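Lorne Morin has had the lid off more office computers than he can remember, and he still gets a little thrill from it. "You slide the side away and there's this whole little neighbourhood in there," he says, pouring us both a second cup of tea in the back room at Flusby, the refurbishing shop he opened 7 years ago in an old paint store.

Most of what comes through the door is retired desktop towers from schools and offices. Last October a single delivery brought 126 of them, stacked so high in the hallway that Lorne had to come and go by the loading door (he tells this one with enormous pride!). Around half went back out to families and community centres before the new year.

I ask him which part of the job he likes best, expecting him to say the moment a machine starts up, and he shakes his head. It's the processor. "Lid of the socket open, lever up, and you take your time. Those pins are finer than hair, and you don't get to say sorry to them afterwards."

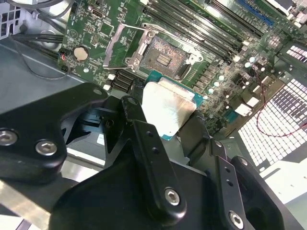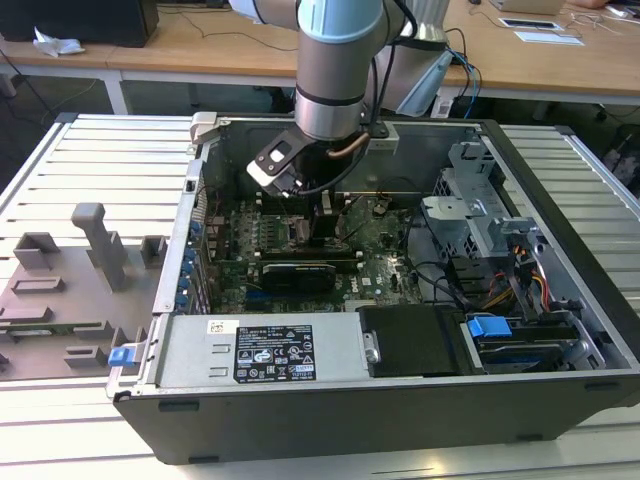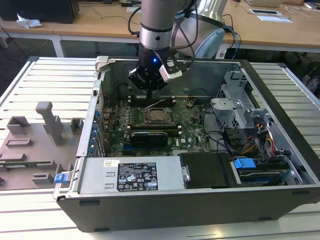 He learned patience the hard way, he says, on a board he ruined at 44 when he had just left his old job at Grestmont and thought he knew everything. He kept it, too, and it hangs over the kettle with the bent pins facing out. New helpers get shown it on their first morning, along with the biscuit tin.

"I tell them to lay the tower on its side, get the light over it, and have a good look before they touch a thing," he says. "Then look again. My dad was the same with clocks, and I used to be so bored watching him." He laughs, checks the pot and finds there's enough left for one more cup, so we carry on talking about clocks.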